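Thursday, June 6, 2019
By Marwan Sfeir

Verunari bench cell kit – setup and first month

Bought the Verunari two-arm kit to replace an aging single arm on our plate stacking job. Job is dull. Pick up flat plate, put it on another flat plate, repeat until somebody needs the stack. The kit is two arms, two parallel grippers, mounting hardware, a controller, and the simulation package, where you lay out the whole cell and run it before touching a wrench. I did nearly all the setup in the simulator first, so most of this review is about that. Hardware notes at the end.

Layout

Room builder is better than I expected. Drop in walls, floor, table, then put the arms on it. I modeled our back room down to the carpet, took one afternoon. You don't need the carpet. Arm placement is drag and drop with a snap to the table top, and the snap is too strong – it fought me over the last bit of every move. Type the position in by hand instead. The field takes millimeters only. My bases ended up 691 apart, and I got to that number by trial and error because the manual gives no advice on spacing at all.

The work surface is a black perforated mat. Parts go down on it anywhere you like, any angle. I left the slotted plate turned on purpose to see if the pick routine would cope with a part that isn't squared up. It coped on most runs. The misses were all the same miss, wrist turning the long way round and timing out, and a rotation limit in the joint settings fixed it.

Stack job I run with the left arm and leave the right one parked high. Finger width is one slider. Start wider than you think. Mine began too narrow and knocked the grid-topped block on every approach.
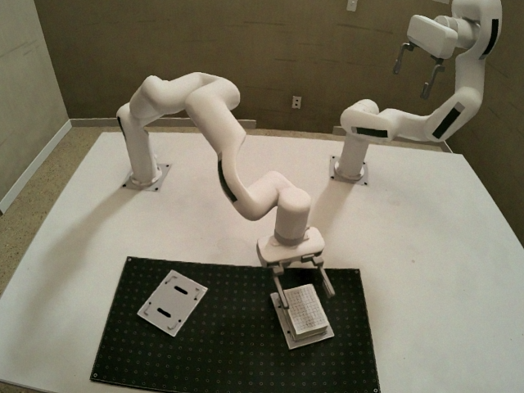

Calibration

Weakest part of the kit. The routine walks each arm through 30 poses and at the end you get a pass or a fail and nothing else. No numbers. Fail on pose 28, start over from one. I went through it four times on the left arm before finding out the tool offset was still set for the longer fingers, and the software never once hinted at it. Check the offset FIRST. It's under Tooling, not under Calibration where any sane person would look.

After that, touch-down height. Bring the gripper down over a block on the mat, slow, stop short, step down in small moves. The jog buttons have three speeds and the middle one is useless, too fast for this and too slow for anything else. I go fast to a hand's width then slow the rest of the way. Save the height as a named point. If you don't name it the next save overwrites it with no warning, ask me how I know.

Park position for the second arm needs some thought too. Default park is low and forward, right where the first arm wants to work. Raise it and fold it back. The collision checker will catch a bad park but only when you run the full program, it doesn't complain while you're editting. I'd like a live warning there. Garley's planner does that and costs less, though Garley only handles one arm so no good to me.

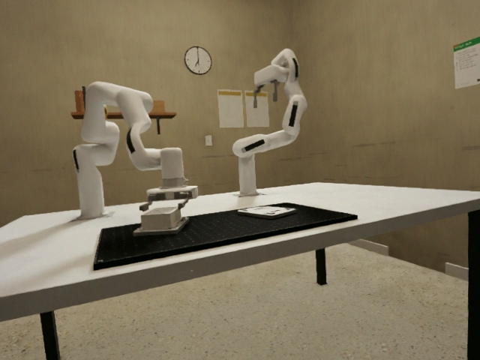
Approach angle matters more than speed. Coming straight down from a high arch I get a clean pick, coming in low from the side I get a nudged part. So there's a waypoint above every pick now and it's added a little to each cycle. Fine by me. First full program had 112 steps in it, lots of them duplicates from copying and pasting, and the editor has no find. Scroll and scroll.

Moving it to the real arms

Export is one file. Loaded first time. Heights were a bit off, had to redo two named points, everything else carried over. The mounting plates went down without trouble, but buy your own bolts, the supplied ones are short for a thick top. Salameh in town had the right ones same day.

Upkeep so far: wipe the fingers, check the plate bolts weekly, redo the touch-down height if anyone leans on the table. Log counter said 746 cycles when I changed the finger pads. They weren't worn out, I had a spare set and the cell was down anyway for a controller update. That update reset the joint limits to default by the way. Back up your settings file before you let it run.

Support is through Pivgate, who sell the kit over here. Quick by email, bad by phone. They knew about the offset problem and said a warning is coming in the next release. We'll see.

Good: room builder, export, collision checker when it bothers to run, arms repeat well.

Bad: calibration report, the snap, no search in the editor, short bolts, default park.

Would I buy it again – yes, for two-arm work at this size. For one arm get the Garley and keep the change. Still haven't tried the handoff routine, where one arm passes a part to the other. Will add a note on it when I get their.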